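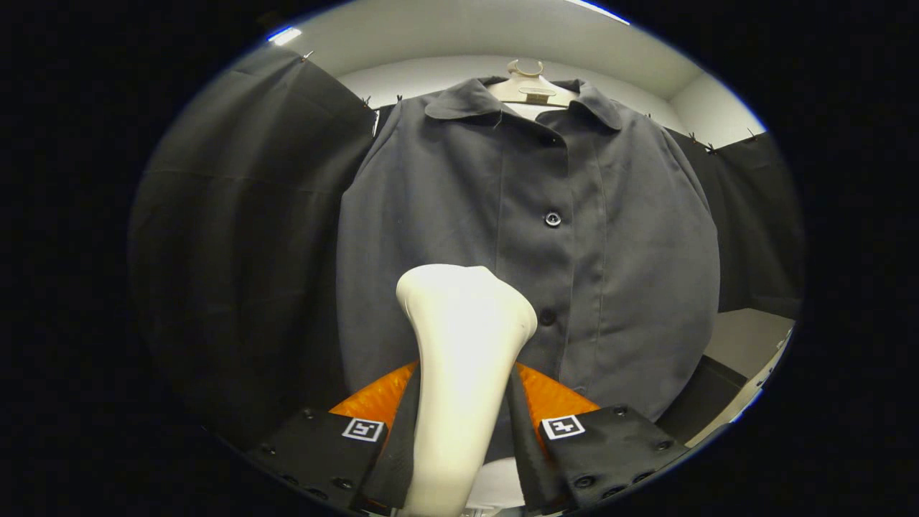 Nultton Hand-Held Gripper, Garment Kit

The Nultton is a hand-held gripper for recording manipulation tasks without a robot arm. An operator holds it, does the job, and the camera on the tool records the view along with the movement of the fingers. The recordings can then be used to train a policy for an arm fitted with the matching Nultton end effector.

The Garment Kit is the version we sell for work with clothing: taking shirts off hangers, putting them back on, moving hangers along a rail, folding, and sorting into bins. It uses the same body as the standard kit. The differences are in the finger pads, the spring, and the software presets.

What is different from the standard kit

The standard rubber pads grip boxes and bottles well but tend to drag on cloth and pull it out of shape. The Garment Kit has fabric-covered pads that let go of a sleeve or a hem cleanly when the fingers open. The pads are screwed to the finger plates and can be changed with the driver in the case. Spare pads are sold in pairs.

The return spring is lighter. Garment tasks mean a lot of small open and close movements, and operators using the standard spring told us their hands were tired by mid-morning.

Each finger carries a square marker, and the software reads the finger opening from the two markers in every image. There is no wiring in the fingers and no encoder to calibrate. If a marker gets scratched or dirty, print a new one from the file supplied and stick it on flat.

Camera and lens

The lens is a wide fisheye. The fingers stay in view along with the garment and a good part of the room, which the tracking needs. Straight lines near the rim of the image will look curved. Do not crop or flatten the recordings before processing them, as the software expects the full circle.

Setting up a station

You need a hanging point and enough floor to step back from it. We suggest starting with a single garment and adding more once the operator is comfortable.

Plain white walls can give the tracking too little to work with. If a session keeps losing its position, put something with edges in view, such as a shelf or a poster. Dark clothing records well under ordinary room lighting, but check that buttons and seams can be made out in the preview before starting a long session. Turn off any lamp that shines straight into the lens.

Approach the garment slowly for the first few runs. Most discarded recordings we see from new users come from moving the tool too fast between the start position and the hanger.

Software

Recordings go through Eren, our processing package. Eren checks each one for lost tracking and missing markers, cuts it into separate runs, and writes out a dataset. The license is included with the kit for use on one workstation. Extra workstations are licensed separately.

The Garment Kit adds presets for hanger and folding tasks. They change how Eren decides where one run ends and the next begins. You can edit them or write your own.

From the field

Prondosby used the kit to build a hanging dataset for its returns line, with 3,551 runs kept after checking. Jui-lin Mok ran the recording sessions there.

"We had 13 operators and most of them had never held one before," Mok says. "The shirts with stiff collars went fine. Knitwear took longer, and we ended up writing our own preset for it. I would like a longer strap."

A longer strap has been available as an accessory since September.

In the case

Gripper body with camera
Garment fingers, fitted, with markers
One spare pair of garment pads
Wrist strap
Screwdriver and spare screws
Calibration board
Eren license card
Printed quick start guide

The Prandalar arm adapter is not included. You only need it if you plan to run a trained policy on an arm.

Ordering

Kits are built to order and ship in 20 working days. Orders of more than one kit may be sent in separate boxes. Garment pads and marker sheets are kept in stock. Marker sheets come in packs of 100.

Owners of the standard kit can buy the fingers, pads and spring as an upgrade set. Fitting takes a few minutes and does not affect the warranty. Run the calibration again afterward, using the board that came with your original kit.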